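Base plate creeping on tabletop arm, how are you holding yours down?

fledow_bench
Finally got my little tabletop arm going again after a winter in pieces and I am having so much fun with it! One thing bugs me though. After 200 pick cycles the home position is off to the left, and I swear the whole base is walking. Do you bolt yours through the table or just clamp it?

Tillitz
Bolt it. Clamps are fine for a weekend, but every hard stop works them loose. I put four screws through mine in March and haven't touched it since.

granport764
Gotta disagree with Tillitz. Clamp it, mark the position with tape, and check the tape before you blame the base. Mine has 3,034 cycles on two clamps and the tape line still matches. Nine times out of ten it's a joint that wasn't zeroed right after somebody had the arm apart — and you just had the arm apart.

Tillitz
Tape tells you it moved after it already moved. But fine, zero the joints first, it's free.

fledow_bench
Ooh, okay, that's fair, I did rush the zeroing. Gearóid Tully (he runs the Ó Dubhghaill shop where I learned all this) says to do the shoulder last, with the gripper off. Is that still how people do it?

granport764
Gripper on for me. The weight is part of what you're calibrating. Run 166 cycles after that and compare against the tape. Can you post your setup?

fledow_bench
Sure, the table from two sides:
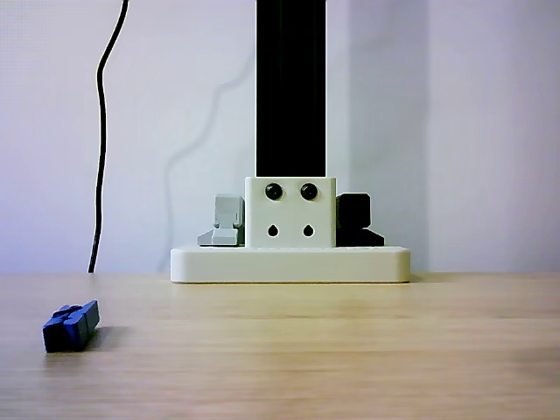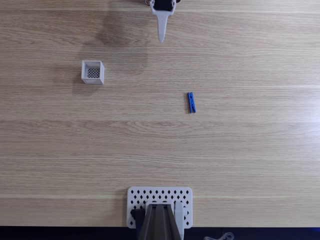
Zeroing is tonight's job, shoulder last but with the gripper on, so you each get half a win. For the test I'll keep it simple: blue clothespin on the right, little basket with the mesh floor on the left, same start spot every time. If the finger comes down in the same place at the end as it did at the start, I'll leave the table alone. If it drifts, out comes the drill!

Tillitz
Put a pencil mark at both ends of that clothespin or you'll be measuring your own sloppy placement.

fledow_bench
Good call, will do. Numbers tomorrow!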